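Budget thread for the Morkside bench, as a few of you asked what we're spending and on what. Numbers are ours, yours will differ. 1/

We have 2,000 for this round and it has to last until November. That covers grippers, spares, props and the table. No arm. The arm is a separate request and Woo-jin Kong is writing that one. 2/

Hand-held grippers first. We priced a second pair at 835 from Seol. Ustow were cheaper but wanted eight weeks, and their finger pads are sold separately – check that before you compare quotes. 3/ 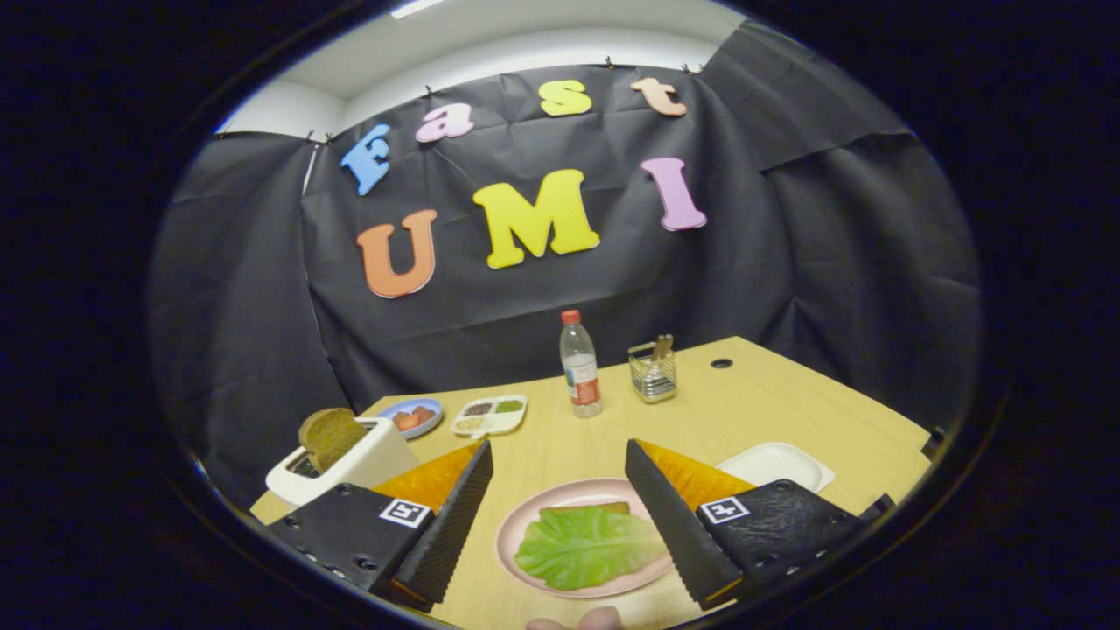
Sandwich table, Morkside. Bread, lettuce, pink plate.

Props and table things: 300. It sounds like a lot for plates and trays, but food gets replaced every session and we want a spare of every dish. Backdrop cloth and clips come out of the same line. 4/

Pads and printed markers: more than 300 over the year if we carry on at this rate. We left this out last time and had to go back and ask. Put it in from the start. 5/

What's left is for storage and one spare camera. Furnance have quoted for drives and I'm waiting on a second price before I sign anything. 6/

Orders go in on 11th February. If you've bought pads in bulk from anyone decent, send me the name before then. 7/7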